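Kerlow tabletop arm, fault report for the second funding period
To: Şükran Karakaya, Endero
From: Yetunde Balogun
2/19/24

You asked for a plain account of why the kitchen-counter work is behind, and whether the second payment should go out on schedule. My short answer is that the arm works better than it did in October and that I don't yet trust the number we have been using to say so.

The fault is in how the gripper closes. When the controller sends a close command, it waits for the motor current to rise and takes that rise as proof that something is between the fingers. The trouble is that current also rises when a finger is pushing down on the counter, or on an object that is itself resting on the counter. The software then reports a grip, lifts, and goes through the rest of the routine with nothing held. It logs a success at the end.

We found this by accident. Tuncay Akgül was going through the logs from a run of 400 attempts and saw that the lift times were too regular. A loaded arm is a little slower than an unloaded one, and a good share of these were all the same. He went back to the video and compared it with the log line by line. The log claimed 253 good picks. On video, 75 of those were empty lifts. The figure I gave you in the last report came from the log alone, so please treat it as withdrawn.

There is a safety side as well. The arm presses until the current limit stops it, and the limit had been raised by the previous software update to get past a sticking joint. The joint was repaired. The limit was never put back. In 9 of the attempts the arm pressed hard enough to trip its own emergency stop, and twice the operator cleared the stop and carried on without writing it up. I have spoken to the team about that. Clearing a stop now takes a second person and a written entry, and the limit is back at the old setting.

The two views that follow are from the play-kitchen counter, where the pressing problem matters most. In the first, one finger is down on the red handle of the spoon; in the second, the gripper is clamped on a red ridged piece that hangs from it, pointing down.

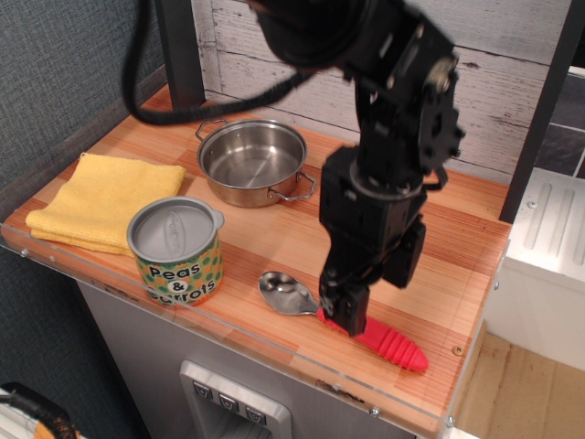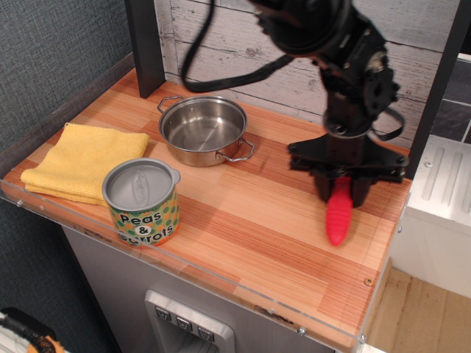
Hüsnü Ağca disagrees with me about what this means for the budget. He says the fault is ordinary, that every group using current to detect contact runs into it sooner or later, and that a cheap pressure pad in each finger would settle the matter by spring. He also thinks I am being too hard on the October results, because even with the empty lifts taken out they beat what the arm could do when it arrived.

He may be right about the pads. Sidum has quoted for a set and the price is fair. But their sales sheet says the pads "eliminate false grips," and I would like to see that on our counter before I repeat it to you. Thin handles lying flat are the hard case, and the sheet shows only blocks and cups. I have asked for a loan pair and have no delivery date.

The other proposal is from Avcı, who wrote our current control software. They want to fix it in code, by checking finger position along with current. It costs us nothing under the support agreement. It is also the same firm that raised the limit and left it out of the release notes, so I want the change tested by someone other than them. Bláthnaid Ó Ceallaigh has agreed to do it.

What I am asking for:

Hold the second payment until we have a fresh run of the same length, scored from video by a person who has not seen the log.

Let us spend from the existing parts line on one set of pads, if the loan pair does what Sidum says.

Drop the milestone on two-arm work for this period. One arm that misreports its own grip is enough to deal with.

Operator hours are over plan on account of the video scoring. The spreadsheet is attached, with the repair to the joint shown on its own line.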